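Lodunell launches Lollora, a fragrance-free cleaning range for homes with allergies

RODGATE, July – I've had dust allergies since I was nine, and for most of my grown-up life I cleaned my bathroom with the window wide open and a scarf round my face. So you can imagine how pleased I am to be writing this one! From this month Lollora is on sale in 80 independent shops, and through our own website too.

The range has 4 products: a surface spray, a bathroom cream, a floor wash and a laundry liquid (my favourite, but don't tell the others). There's no perfume in any of them, and no dye either. My colleague Stefaniia Dmytriv worked on the recipes, and we went through 711 test batches before she'd let me put a label on anything.

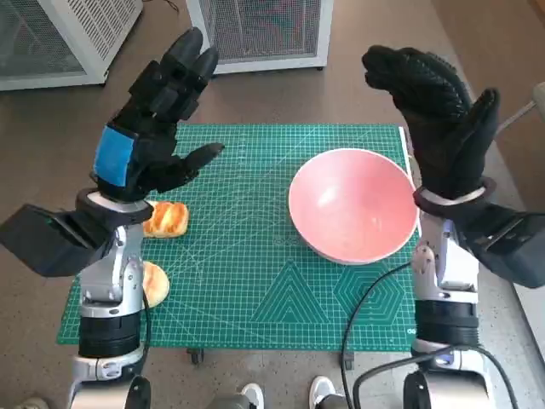

Two black robotic hands raised over a green cutting mat.

We asked households in Rodgate to try the range at home for up to nine weeks and tell us what they really thought. They did – at length. Birutė Kütt, who has two boys with eczema, wrote: "I did the whole bathroom and then sat in it with a cup of tea. I couldn't have done that with my old spray." Kieran Hennessy liked the floor wash but hated the cap, so we changed the cap.

A small tip from me while I'm here. Wipe with a damp cloth, because a dry duster mostly moves the dust somewhere else, and wash the cloth afterwards.

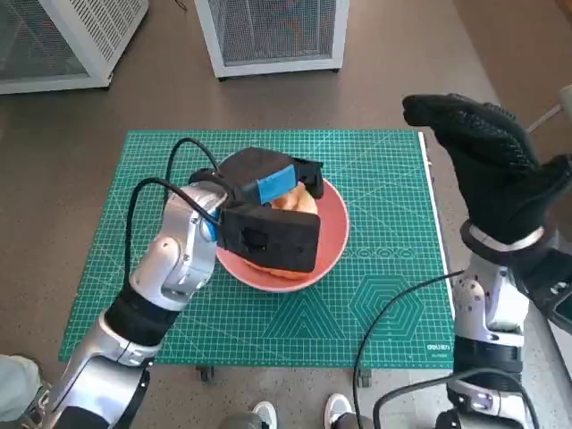
Do the tops of the door frames as well, and the bit behind the radiator if you can get a hand in. I put mine off for months and I was quite ashamed of the cloth!

Refills come in pouches from our supplier Harasym, and you can send the empties back to us free of charge. A dishwasher powder is next on the list, once Stefaniia is happy with it.

Shops wanting to stock Lollora should ask for Tymofii Ostapchuk in our trade office. For samples and press questions, ask for me.

Anwara Biswas
Founder, Lodunell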